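Teleoperators wanted – part time, on site, July start

Penine is hiring 6 people to run robot arms by remote control. Two shifts, mornings and late afternoons. No robotics background needed, we train you.

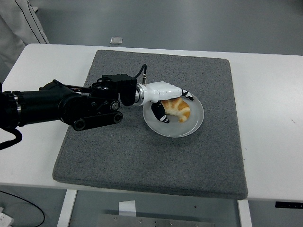

What the job is. You sit at a station and steer an arm and hand through a short everyday task, start to finish, and the system records it. Then you reset the table and do it again. Picking up food items, moving cups, folding cloths, opening boxes, sorting small stuff into trays. One clean run is called a demo. A good operator gets 30 demos in a session once they're up to speed, nobody expects that in week one.

Some tasks are done by hand guiding instead – you hold the arm and walk it through the motion. Takes a bit of shoulder. Tell us if that's a problem and we'll keep you on remote stations, plenty of work there.

You'll also
– label each run as good, bad or redo
– write a line or two when something goes wrong (dropped, squashed, missed the grasp, hand got stuck)
– swap objects and put them back in differnt spots between runs
– hit the stop button without thinking twice if the arm does anything odd

Who we're looking for
Steady hands and patience, mostly. It is repetitive, please read that sentence again before applying. Gamers, sewists, line cooks, dental assistants and model builders have all done well here. Must be 18 or over, okay with sitting for up to 2 hours at a stretch with breaks in between, able to follow written task sheets in English. Glasses are fine. If you get motion sick in headsets say so, the Kemier stations use a screen only.

Left handed people very welcome, we're short on those.

Hours and pay
$35 an hour, paid training included. Shifts are 8 am to noon or 2 pm to 6 pm. Pick one and stick with it for the month if you can. Contract runs through the end of the Duromby project with a decent chance of rolling over into the next one, no promises.

Where
Shetty Building, second floor, use the side entrance. Free parking out back, bus stops across the street. Elevator works.

How to apply
Use the form on our jobs page. Short note, no cover letter. Say which shift you want, when you can start, and anything you do that needs careful hands. Resume optional. We'll ask you in for a tryout at a station, it's paid at the same rate. You get a few practice goes first and then a short set that we score.

We're reading applications as they come in and will close the form when the spots are gone, so dont wait on it. Already applied in spring? Apply again please – the old list didn't carry over.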